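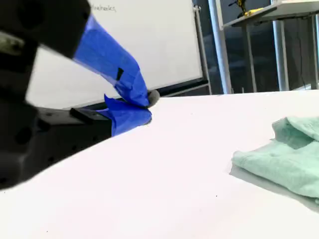
Home | Topics | Crafts and trades | Random article

Zurndale ware is a type of salt-glazed stoneware made in and near the village of Zurndale. It is known for its thick walls, brown or grey surface and plain shapes. Most surviving pieces are storage jars, jugs and bread crocks.

History

The first pottery in the village was the Ashworth works, which stood beside the canal and used clay dug from the hill behind it. At its busiest it employed 157 people, many of them from farming families who worked at the kilns in winter. A second firm, Durkus, made drainpipes and ink bottles on the opposite bank and later took over its neighbour. Salt glazing ended when the last coal kiln was pulled down in 2000.

Making

Jars were thrown on the wheel in two parts and joined while the clay was still soft. Handles were pulled by hand. Salt was thrown into the kiln near the end of the firing, giving the surface a slightly pitted finish - often compared to orange peel. A full firing took several days, including cooling.

Marks

Early pieces have no mark. Later ones carry a stamped Z near the base, sometimes with the size in pints.

Collections

The village museum holds 641 pieces, catalogued by Bernadette Moriarty. Its list also covers 23 broken jars found when the canal was drained.

See also: Salt glaze, Stoneware, Bottle kiln

Last edited Feb 2, 2025
Shares 23 | Comments 0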